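Help Us Find Out Which Chores a Machine Can Take Over: Participants Wanted

Flasport is looking for 50 adults to take part in a study on sorting and tidying small household goods. We want to compare how people do the job with how an arm does it, and we want the people in the comparison to be ordinary ones who put things away at home or at work. No technical background is needed. Retail stock staff, hotel housekeepers and parents of young children are especially welcome.

What the study is about

Picking a hairbrush out of a bin and putting it where it belongs takes most adults a second or two. For a robot it is still a hard job. The brush may be upside down, leaning on something, or half under something else. A cup rolls when it is touched. A thin handle lying flat gives the fingers very little to hold.

Last year our group, led by Ottmar Pfeiffer, logged 3,158 picks from a mixed bin. The arm did well with boxes and other plain shapes. It did poorly with soft items, with anything pushed up against a wall, and with items that touched each other. When it failed, it usually tried the same grip again. People don't do that. They nudge the item, tip it, use the other hand, or move something else first. We would like to record those small moves in detail, and that is where you come in.

Our own view is that machines are not ready to tidy a playroom or restock a mixed shelf without someone nearby. They may be ready for parts of the work. The study should tell us which parts.

What you will do

You will come in for one visit of about 134 minutes, including breaks. During the visit you will:

Sort bins of everyday items into labeled trays, first at your own speed and then with one hand only.
Pick up single items using a two-finger hand tool.
Watch short recordings of the arm at work and say, before each pick, whether you think it will hold or drop the item.
Answer questions about the chores you do in a normal week and which ones you would hand over.

You will not work within reach of a moving arm at any point. Your hands and forearms will be recorded on video during the sorting tasks. Your face will not be.

The items are the kind sold in any discount store: cups, brushes, scoops, toys, bottles.
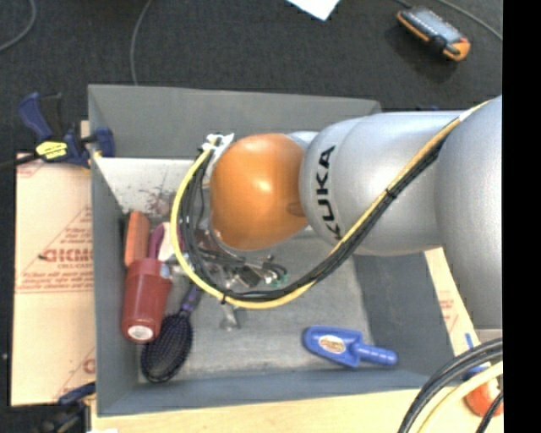 The bins are refilled between rounds, and the mix changes each time, so there is no layout to learn. Speed matters less to us than how you go about it. If you drop something, leave it and carry on.

Who can take part

You must be 18 or older and able to stand at a table for 20 minutes at a time. You need normal use of both hands. Glasses and contact lenses are fine. Please do not apply if you have worked for Flasport or for our partner, Caron.

Payment

Participants receive a $6 travel allowance and a gift card, given out at the end of the visit. If you decide to stop early you still receive both.

When and where

Visits run through June at the Flasport workshop, with morning starts at 9:30 and afternoon starts at 1:30. Parking is behind the building. The workshop is on the ground floor and has step-free access.

How to apply

Write to Lamisi Ofori through the contact form on this site and choose "Sorting study" as the subject. Give your age, the hand you write with, and whether mornings or afternoons suit you better. You will get a reply with open times and a consent form to read before you come. Questions about how the video is stored can go to Eliseo Gallegos through the same form.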